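Flaltevia Stage Race Publishes Results of Its July Anti-Doping Program

August 1, 2025

The organizers of the Flaltevia stage race today published a summary of the anti-doping program carried out at this year's race in July. A total of 133 samples were collected, made up of both urine and blood. All results have been received and no adverse analytical findings were reported.

The race was held over nine stages, starting in Sarnari and finishing in Voden, with 21 teams taking part. Samples were taken before the opening stage and after every stage. The stage winner and the overall leader were tested each day. Other riders were picked by draw or chosen on the basis of earlier results and biological passport data.

Thirty of the samples were collected out of competition in the two weeks before the start. Riders were tested at home or at training camps and were given no advance notice.

Four riders declared the use of inhaled asthma medication on their doping control forms. In each case the level measured was under the permitted limit, and no further action was needed. The race is publishing this figure after several teams asked for clearer reporting on medicines that are allowed up to a set dose. The riders will not be named.

The program cost more than last year's, mostly due to the extra blood tests on the two mountain stages above Čierny. The cost was shared between the race and the teams, with each team paying the same amount. Prize money was not affected.

Samples will be kept in long-term storage and may be tested again if new methods become available. Any later finding would be handled under the rules in force at the time of the race, and the published standings would be changed if a rider were disqualified.

Next year the race plans to move the control station closer to the finish line. At two stages this July, riders had to be driven to the station, and teams said the wait cut into recovery time. Chaperones will also receive one more day of training before the start.

The full summary, with sample totals for each stage, is available from the race office in Sarnari.

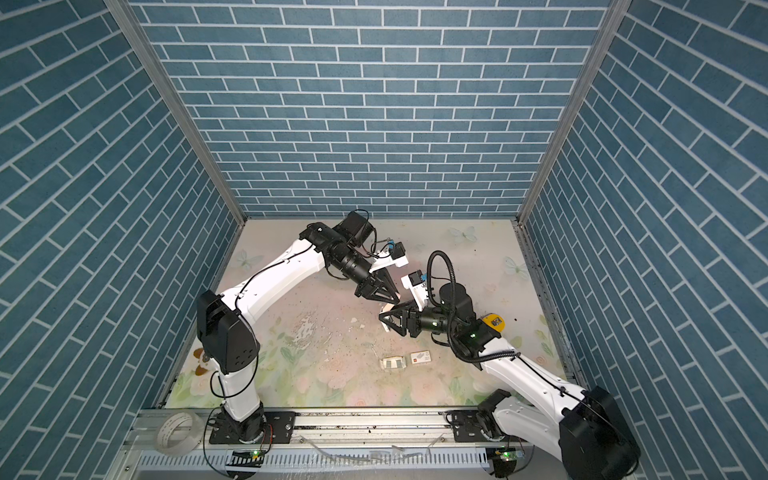
Blue brick-pattern walls with a metal strip at the corner.
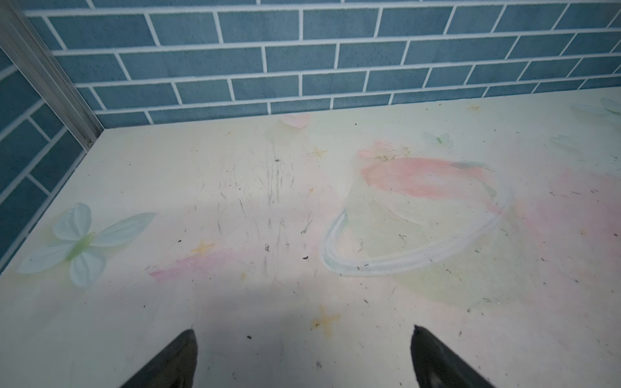
Can a rider ask for the second part of a sample to be tested?

A rider who is told of an adverse finding may request analysis of the B sample. The request has to be made in writing by the deadline given in the notice, and the rider or a representative may attend when the sample is opened.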